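Finish for a pale wood table, oil or water-based?

jullel94
Bought a used dining table in Musovbridge last month. It's a light-colored wood and I want to keep it that way. My brother-in-law swears by oil. I tried oil on a shelf once and it went yellow within a year. Two kids, so it gets wiped down after every meal. What would you use?

koyama_k
Water-based poly, three thin coats, light sanding between them. Mine has held up for six years and the color has barely moved.

Given
Disagree. Poly is fine until it chips, and then you're stripping the whole top. With hardwax oil you sand the bad spot and rub in more. Get the kind with a little white pigment and it won't yellow much.

jullel94
Top as it looks now, mid-morning by the window. I'd like to keep it this pale.

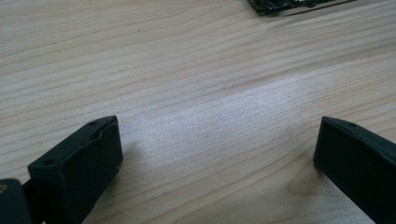 Blažena Machala wrote that either one will work, but to do a test patch on the underside first and leave it a week.

koyama_k
Agree on the test patch. Still wouldn't use oil with kids. Ketchup sat on my old oiled table overnight and the mark never came out.

Given
Then it needed another coat. Mine gets one every April and takes 20 minutes.

jullel94
Test patches go on Tuesday, one of each. Will post how they look.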